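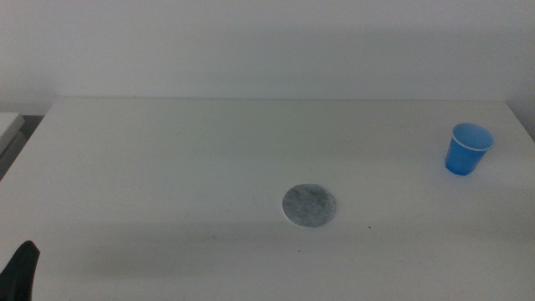

Cup-to-pad placing: how should I vary start positions when recording demonstrations?

Asked by Kenna Baxter
Tags: demonstrations, imitation-learning, data-collection, fixed-camera

I am recording teleoperated demonstrations for a single task: pick up the blue cup, put it down upright on the grey disc, withdraw the gripper. One arm, one fixed camera, white table against a white wall. The start state in the picture at the top is typical of the set: cup to the right and further back, disc near the middle, gripper coming in from the front left.

So far I have 330 episodes. The policy trained on them is a fairly standard image-to-action model that predicts short chunks of actions. The code is the Bratora trainer with default settings apart from the crop, which I turned off.

What works: if the cup starts in the right half of the table and the disc is close to the centre, the arm reaches the cup, closes on it, and places it on the disc most of the time.

What does not work:

If I start the cup on the left, the arm still sets off to the right, slows down over empty table, and hovers there until the episode times out.

If I move the disc towards the wall and leave the cup where it was, the grasp is fine but the cup is put down near the centre of the table, where the disc usually is.

If I take the disc away altogether, the cup is still put down near the centre. I take this to mean the model is not using the disc at all.

I went back through the first frames of the episodes. When I started I was placing both objects by hand, "randomly", and they are not random. I evidently have a habit of putting the cup on the right. The disc hardly moves between episodes.

Questions:

Is it better to discard the existing set and start again with a proper plan for positions, or to add to it?

How should the positions be chosen? A grid, random draws, something else?

Does the low contrast of the disc matter? It is a speckled grey thing on a white table and the images are resized before they go into the model. The cup is much easier to see.

Input size is 384 on the long side. I can go higher but training slows down a good deal.

Answer by Sizwe Shabalala
Accepted

Your diagnosis is correct. The test with the disc removed is the useful one and I would keep it as a permanent check. If the place position is nearly constant in the data, then "go to the centre and open" explains every demonstration, and the model has no reason to look at the disc. More training on the same set will not change that.

On discarding or adding: keep the set and add to it, but do not mix blindly. If you record a small balanced set and pour it in with 330 episodes that all say "cup right, disc centre", the balanced ones will be outweighed. Either sample the new episodes more often during training until the two groups contribute equally, or use only part of the old set. The old episodes are still good for the grasp itself, as the finger closing and the lift look much the same wherever the cup stands.

On positions, I would do this:

1. Mark out the reachable area of the table. Leave a margin at the ends and along the front so that neither object starts where the gripper cannot get a clean approach. Do not draw on the table. Lines will be in every image and the model can use them. Keep the layout in a file and overlay it on the live view while you set up.

2. Divide the area into cells. The size is not critical. A cell should be a little wider than the disc.

3. Have a script draw the cup cell and the disc cell independently, rejecting draws where the two objects would overlap. Independent is the important word. If you move them both but always keep the cup to the right of the disc, you have the same fault in another form: the model can work out the place position from the cup and ignore the disc.

4. Place the objects by eye to match the overlay. Small errors within a cell are welcome and save you adding jitter yourself.

5. Record three episodes per draw at most, then draw again. It is tempting to record a long run from one layout as resetting is quick. The extra episodes add very little.

6. Save the drawn cells with each episode. You will want to plot success against start cell later, and working them out from images afterwards is tedious.

For the gripper, vary the start pose as well. In your picture it is low in the front left corner. If every episode begins there, the first second of movement is a fixed sweep and the model will replay it whatever it sees. Start some episodes from the right, some from further up. Include a few where the gripper begins close to the cup but badly lined up, so that there are corrections in the data.

For evaluation, hold out cells. Pick several for the cup and several for the disc, never record in them, and test there. A random split of episodes tells you almost nothing here: the validation episodes come from the same habits as the training ones.

On the disc: I would not change it until you have fixed the positions. At present you cannot tell a perception problem from a data problem. Once the positions are balanced, repeat the removal test. If the arm still ignores the disc, look at what it looks like after resizing.

Comment by Kenna Baxter
Thanks. On step 3, do you allow draws where the disc is between the gripper's start and the cup? The approach then passes over the disc.

Comment by Sizwe Shabalala
Yes. The disc is flat, so there is nothing to collide with, and you want the model to have seen the gripper hiding it for a while. Throw out a draw only if the cup cannot be gripped from there.

Comment by Ryota Kuroda
Worth adding that the operator should not practise each layout before recording. The rehearsed versions come out very straight and you lose the corrections.

Answer by Wichai Chaimongkol

The accepted answer covers positions. Some notes on the image side, as I ran a similar white-on-white cell for a sorting task on Kalix arms and lost time to this.

Contrast. A grey speckled texture tends to average out to flat light grey when it is shrunk. Take one of your frames, resize it exactly as the loader does, then enlarge it again and look at it. If you can find the edge of the disc without knowing where it is, the model can probably find it too. If you have to hunt, raise the input size or crop to the table. A good part of your picture is bare wall, and cropping that off gives you more pixels on the disc for the same cost. Fix the crop once and use it for both recording and running. Do not let the trainer pick it at random if your actions are tied to image position.

Shadows. There is a soft darker band across the front part of the table, below the disc. In greyscale terms that band and the disc are not as far apart as you might like. Soft shadows also move if the light comes partly from a window. I would record in at least two sessions with different light, for instance one at 9 in the morning and one after dark with the lamps on. Brightness augmentation over the whole image is not a replacement, because it does not move the shadow relative to the objects.

Dirt. I can see a small dark speck just to the lower right of the disc. One speck is unlikely to break anything, but with a disc that hardly moves, any fixed mark beside it is as good a landmark as the disc itself. Wipe the table between sessions. Then, for a test, add a few specks on purpose at new places and check that the behaviour does not change.

Left side. There is part of another white surface showing at the left, with a dark gap next to the table. If that surface gets moved, the gap changes, and it is the darkest thing in the background. Either mask it or make sure it varies in the data. A mask is less work.

Camera. Check it has not shifted. Save one frame at the start of each session and compare the line where the table meets the wall. We had a mount sag slightly over a week and only noticed when placements were landing short.

Comment by Kenna Baxter
The resize check was informative. The disc survives, but only as a pale smudge. I have cropped the wall down to a thin strip, which helps more than I expected.

Comment by Chalerm Petchrat
If you mask the left side, apply the mask at run time too. I forgot once and the policy went nowhere.

Answer by Ryota Kuroda

Use a red disc. Problem solved. Also you probably want a wrist camera, everyone uses one now.

Comment by Wichai Chaimongkol
A red disc that never moves will be ignored as well. The wrist camera is a fair suggestion for the grasp, but it will not help her choose where to place the cup if the data always says centre.

Comment by Ryota Kuroda
Fair. I meant after the positions are sorted.

Update from Kenna Baxter

I recorded a new batch using drawn cells, cup and disc independent, gripper start varied, three episodes per layout. Sampling is weighted so the old and new sets count equally. Same model, same input size, with the crop.

Cup on the left: the arm now goes to the left. The grasp is less reliable there than on the right, mostly with the cup near the front edge, where I have fewer episodes.

Disc moved towards the wall: the placement follows the disc. It lands on the pad in most of the held-out cells and overlaps the edge in the others.

Disc removed: the arm picks up the cup and wanders. I count that as an improvement.

I have left the disc grey for now. Next batch is on Wednesday, front edge cells only.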